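Lollurbridge wants your stablecoins for 12 months

Another month, another yield product with a bridge in the name. Lollurbridge opened deposits in March, and the pitch has been making its way through the usual channels ever since: lock your stablecoins for 12 months, get a receipt token you can spend or trade on other chains, and collect 20 percent a year while you wait. A few of you have written in asking if it's worth a look. It's worth a look. I'm less sure it's worth a deposit.

Start with the 20 percent. The documentation says the yield comes from "cross-chain routing fees and partner incentives," and then spends four pages on the routing fees and one line on the incentives. I'd have liked it the other way around. Routing fees are small and go up and down with traffic, and a new bridge doesn't have much traffic. Partner incentives, as far as I can tell, means tokens handed out by Hultov, the chain Lollurbridge is built on. So you put in dollars and a good part of what you get back is Hultov's token, priced on the day it's paid. If everyone who receives it sells it, and people who came for yield usually do, that 20 percent shrinks pretty fast.

Then there's the receipt token. It is supposed to trade at one to one with whatever you locked up, and the site shows a nice flat line to prove it. The line covers a short stretch of quiet weeks. The pool that keeps it flat sits on an exchange called Flasdale, and nearly all the money in that pool was put there by the Lollurbridge team itself. They say so in a footnote, which is to their credit, I suppose. But you can't redeem early, so the pool is the only way out before the 12 months are up, and the team can pull its share whenever it likes. 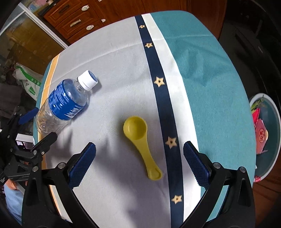 The audit is the part that gets repeated most on social media, usually as the single word "audited." I read it. Okafor, the firm that did the work, looked at the deposit contract and the receipt token and found nothing serious. Fine. It did not look at the bridge contracts, which were listed as out of scope, and it did not look at the admin keys. Those keys can pause withdrawals and swap out the contract code with no waiting period. When I asked in the public chat if a time delay was planned, a moderator told me it was "on the roadmap." The roadmap has no dates on it.

There are a couple of things I do like. The minimum deposit is 100 dollars, so people can try it without betting the rent. The fee page is easy to read. And the team did put a cap of 500 depositors on the first round, though they have already hinted at raising it, and a cap you raise as soon as it fills up is mostly a marketing tool.

If you're going in anyway, read the withdrawal terms before you connect a wallet, check who holds the money in the Flasdale pool that same day, and work out your return with the Hultov token at half its current price. I did that last bit on the back of an envelope and ended up leaving my money where it was. I'll check again if they publish an audit of the bridge itself.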